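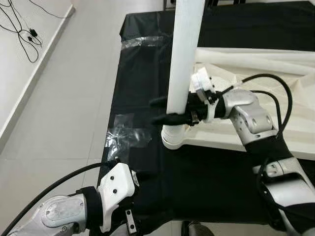
The right gripper closed on the pole just above its base flange at the Serness open day.

Clondell opened its Serness test room to visitors on 5 June 2025. The two-arm cell on show was set up for handling work: a black cloth over the table, a white pole on a round flange, and cream fabric partly draped over the platform beneath it.

The arms are metal, with cables run outside the joints. Staff said this makes a cable swap an 18-minute job. The right gripper has two fingers and carries a plastic adapter piece that Clondell prints on site.

Fabric remains the hard part. Folds shift between attempts, and the Tramum control software has to replan each grasp. The team has logged 200 trials since January, with 49 stopped by an operator.

A second cell is planned for the Han building. Visits there will be limited to groups of 4.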